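Folding tips for hand-held gripper sessions
Textile handling group, student project notes

These tips are for anyone joining the Kotell folding project this term. They assume you have done the safety sheet and know how to start and stop a recording. The competition rules are in a separate file. Everything below concerns the cloth, the table and your hands.

Setting up the table

Use a plain, pale surface. Patterned table covers make the cloth edge hard to find when the recordings are labelled, and fine creases in a cover will pull along with the garment. Clear a margin wider than the largest item when fully spread. If the garment will hang over the front edge, turn it before you start. A hanging edge adds weight and drags the rest towards you.

Put the items waiting to be folded behind the working area. Finished items go to the side, in one stack, with the fold towards the operator.

Picking up a single layer

Most failed attempts come from the first grip. Lower the open fingers until the tips touch the cloth, close them slowly, and let the material gather into a small ridge between them. Do not press down while closing. Pressing traps the lower layer as well, and both layers then lift together. 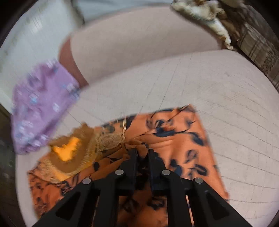 A thin, smooth fabric needs a narrower opening than a towel or a sweatshirt. Start with the fingers slightly apart and widen only if the cloth slides out. If it slides out twice, move the grip closer to a seam or a band of trim, where the material is stiffer. Avoid gripping on the trim itself. Embroidery threads catch on the finger pads and the garment will not release cleanly.

After closing, lift a short way and hold still. Check the underside. If two layers have come up, set the cloth down, open fully, and begin again from a new spot. Shaking the tool to drop the second layer spoils the recording and usually the garment's position as well.

Spreading before folding

Work outwards from the middle. Dede Agyeman's group began at the corners in February and spent 31 attempts chasing the same ridge from one side to the other. Pull the ridge out first, then square the corners. Keep each pull short and parallel to the table – a pull with any upward component leaves a new ridge behind the gripper.

Speed

Move slowly between grips. Yurani Villca's labelling notes from the Lavthorpe round put motion blur as the main cause of rejected clips, ahead of missed grips. Fast travel with the jaws open is the usual fault, and it is easy to miss while recording, as the jaws move with the camera and stay sharp while everything past them smears. A printed garment suffers most. On the orange one, the navy flowers and stems run into the folds, and the raised fold near the top middle is harder to place than it would be on plain cloth. Pause for a slow count of two before each grip so that at least part of the clip is clean. 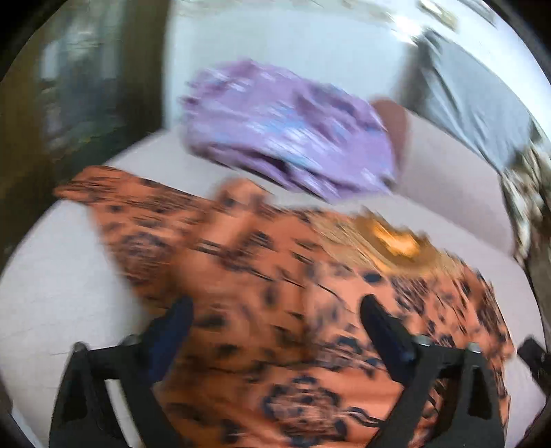 Choice of garment affects the results more than beginners expect. Large printed pieces are worth practising on early, as the pattern shows which way the fabric has twisted. Keep the next item well apart from the one being worked on; the purple bundle lying behind the orange cloth has a strip of white table between the two, and that separation is enough to tell them apart when labelling. Similar colours need a wider gap.

Care of the finger pads

Wipe the pads with a dry cloth after every eight garments. Lint reduces grip gradually and the operator tends to compensate by squeezing harder. Check the joints for play at the end of a session. If a finger moves sideways when pushed, tag the tool and use another – do not tighten it yourself.

Bench 4 is reserved for the Jistby heats until the end of term. Book any other bench on the sheet by the door.

Related notes
Labelling layers and edges
Towels, socks and other small items
Mayrhofer trial: scoring a finished fold
Charging and storing the hand tools

Contact the project desk | Copyright Kotell student project | Back to top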